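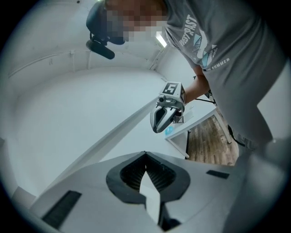 Does teaching with hand-held grippers give you a robot that can do the job? It gives you one that can do the job the way your demonstrators did it, on tables like theirs, and how far it stretches past that is still mostly guesswork.

I've been reading the Zorora write-up again, the one everyone passed round in June. The claim is simple enough. People do a task with grippers in their hands, no robot anywhere near, and a policy trained on those recordings runs on an arm afterwards. With 300 demonstrations it matches a policy trained by driving the arm directly. Cheaper, quicker, and you don't tie up the hardware.

I believe the cheaper part. I have held these tools and they are far nicer to work with than a teleoperation rig. It's the word "matches" I keep tripping over.

The two policies were compared on 9 tasks, and on 4 of them both sit so close to perfect that the comparison says nothing. Take those away and the result leans on a handful of jobs where the spread between runs is wider than the gap being reported. There is a table for this in the appendix. It should have been in the main text.

Then there's the matter of hands. A person holding a gripper moves from the shoulder and shifts their feet without thinking about it. The arm is bolted down. Some of what people do it simply can't follow, and those recordings get filtered out before training. Fine, but how many? If you have to collect a lot more than 300 to keep 300, I'd like that number in the abstract next to the other one.

Wakana Takeda, who ran a similar comparison on Marty at Plokavside, told me her filter was throwing away far more two-handed recordings than single-handed ones. She hasn't published it, so take it as gossip. It does fit what I'd expect — two wrists, twice the chances to end up somewhere the arms can't reach.

The Gruvov people say their follow-up will report discarded recordings for every task. Good. I'd also like to see one task tried by demonstrators who had no part in designing it, and a table at a different height. I'll read it when it's out and change my mind if the numbers ask me to.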